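News > High Street > Shops and Trade

Wellville's mending shop is moving to bigger premises in December

I've had a soft spot for Nilten ever since they rescued a winter coat I'd more or less given up on, so I was very pleased to hear they're not closing. That was the rumour going round the market last month, and I'll admit I helped spread it (sorry!). They're moving, that's all, from the narrow little place by the bus station to the old Celtaler shoe shop on the corner, the one that's stood empty since the spring.

The new shop opens in December and it's a good deal larger. There'll be room for proper worktables at the front, a fitting room with a door that shuts - the old one had a curtain and a lot of hope - and a rail for finished repairs, so you won't have to wait while someone digs through the bags out the back. I popped in at lunchtime and the place was full of boxes, but the kettle was on and everyone seemed cheerful enough.

They've been busy, too. The shop took in 865 repairs last year, up from 400 the year before, and most of it was plain everyday stuff: hems, zips, worn knees, pockets with holes in them. A trouser hem will still cost you £20 after the move, which I was glad to hear, and a new zip in a jacket stays at £28. Anything fancier gets priced at the counter.

What I'm most looking forward to is the evening class. It's being run with Dela Peña, the fabric shop across the road, and it starts once the Christmas rush is over. You bring one thing from home that needs fixing and you go away having fixed it yourself, or having had a decent go at it. No machine needed, and thread is included. Places aren't on sale yet, but there's a list on the counter and I've put my name on it.

The old shop stays open until the move, and anything you've left there will be carried over to the new one, so hang on to your ticket. If you've got jeans waiting to be taken up, I'd get them in soon - they expect to stop taking new work for a little while during the changeover, and
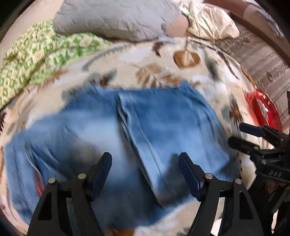
the week before Christmas is always mad in there anyway. Opening hours will be the same as now, with one late evening added in the new year.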